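Ornov Public Library
Thread: Changes to borrowing and branch visits, beginning in January

1/9
The Ornov Public Library will introduce revised borrowing rules in January. The changes apply to all cardholders at the main building and at the Chidiac Street branch. Details are given in the posts that follow.

2/9
Overdue charges on books, magazines and audio discs will end. Existing overdue charges on 2,935 accounts will be cleared. Cardholders do not need to apply or visit a desk for this to take effect.

3/9
Charges for lost or badly damaged items remain in place. An item is treated as lost when it is 2 months past its due date. The charge is removed if the item is returned in usable condition.

4/9
The standard loan period for books will be four weeks. Items may be renewed twice unless another reader has placed a hold. Renewals can be made online, by telephone or in person.

5/9
The local history collection has been relisted under the direction of Borghild Sjöberg, Head of Collections. The new catalog includes 903 maps and 569 bound newspapers. These items may be read on site and may not be borrowed.

6/9
Readers wishing to use the newspapers should request them by noon on the day before their visit. Requests for Saturday must reach us by noon on Friday. Please bring a library card or other identification.

7/9
The children's story hour at Chidiac Street moves to 10:30 a.m. on Saturday. Families are asked to arrive ten minutes early. Outdoor shoes are left on the shelves before children sit down on the story rug, and socks or slippers are welcome.

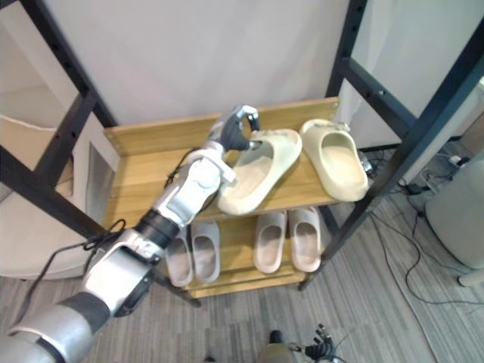
8/9
Meeting rooms at the main building may be reserved by community groups without charge. Groups that held a regular booking last year must submit a new form. Bookings do not carry over.

9/9
Questions about accounts may be sent to the circulation desk. Comments on the revised rules should be addressed in writing to Ieuan Griffiths, Library Director. Printed copies of the rules are available at both locations, including a large-print edition.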